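# Questions People Ask Before Their First Teleop Session

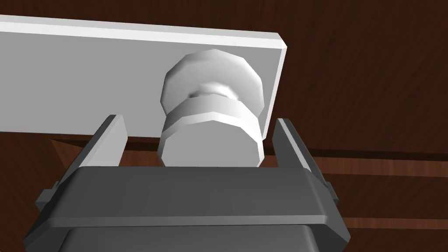 Most of the people who sign up for the Floravton drawer-and-door sessions have never steered a robot before, and that's just the kind of person we like to have. You'll spend your first hour in the simulator, driving the arm with a hand controller while the software records every move you make, and the policy later learns from those recordings. Knobs are where nearly everyone begins. You want a finger on each side of the base, as in the view at the top, with the body of the gripper kept back from the white panel, and then you can close gently and think about pulling.

### Do I need any experience?

None at all! Ainhoa Marín, who runs the June sessions, had only ever driven a forklift before she joined us. If you've played a video game you may pick up the controller a little faster, but people who haven't tend to be more patient, and patience makes lovely recordings.

### How many demonstrations will I record?

We ask for 22 good ones per person in a first session. The current training set has 248 in it, and we'd like to reach 286 before Canan Karaca starts the next training run, so every one of yours really does matter to us.

### What makes a demonstration "good"?

Steady, unhurried motion from start to finish. Try not to stop halfway and think, because the robot will learn to stop halfway too (ours did it for weeks, and it was rather charming until it wasn't). If you need to think, do it before you press record – take as long as you like.

### I missed the knob. Should I start over?

If you've only drifted a little, back away, line up again and carry on. Those small recoveries are useful, and we keep them. If you've bumped the panel hard or lost your bearings altogether, press discard and have another go.

### Why does the knob look so blocky?

It's a simple model with a small number of flat faces, which keeps the simulator running smoothly while you drive. You'll stop noticing after a few tries. Judge your grip by the base of the knob and leave the cap alone.

### Can I guide the arm by hand instead?

You can, on the real arm, once you've finished the simulator part. Hold it by the wrist, squeeze the release and walk it through the motion as you would help a small child with a spoon. Serena Ruggiero will stand beside you the first time and show you where to keep your fingers.

### My hand gets tired. Is that normal?

Very. Take a break every 2 sets, or sooner, and please don't be shy about asking for the smaller controller.

### Who do I write to if I have to cancel?

Ewurabena Laryea keeps the schedule. Send her a note by 4 p.m. the day before and she'll find you another slot.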